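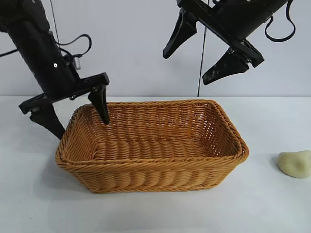

*Two-arm setup, left gripper at the basket rim, right arm clear of the table.*

**gekenby_jo** – July

Posting this for the thread on the Sillbridge preprint. They trained on 2,000 demos and report 92 percent on "place soft object in basket." I have trouble with that number. Has anyone read the appendix?

**wickerman**

I read it. Success means the object ends up inside the rim. The basket can slide or tip as long as it lands upright again. That's a generous rule.

**cmarty**

Colette Marty here, I ran some of the Caron baselines. The rule is the same for every method in the table, so the comparison holds even if you hate the definition.

**gekenby_jo**

The comparison, sure. The abstract says "reliable bimanual handling," though. Look at the left gripper: one finger outside the rim, one dipping in. Close it and you've got the basket. What is the second arm adding? I want the one-arm ablation.

**cmarty**

It's in Table 4. One arm drops to the low end.

**wickerman**

Table 4 uses 1,055 demos and the headline run uses all 2,000. You can't put those side by side.

**i_ogunleye**

Fair catch, I missed that. I'd still expect a gap. Woven sides flex, and the soft lump doesn't come out of the fingers cleanly. We tried something close at Kukley and got nowhere near 92, but we only had 2 seeds.

**wickerman**

How many seeds did they have?

**i_ogunleye**

Doesn't say. I emailed the first author.

**gekenby_jo**

Then I'm treating it as one good run until somebody shows me the spread – same basket, new table, different lump.

**cmarty**

New table is a different paper. I'd settle for the seeds.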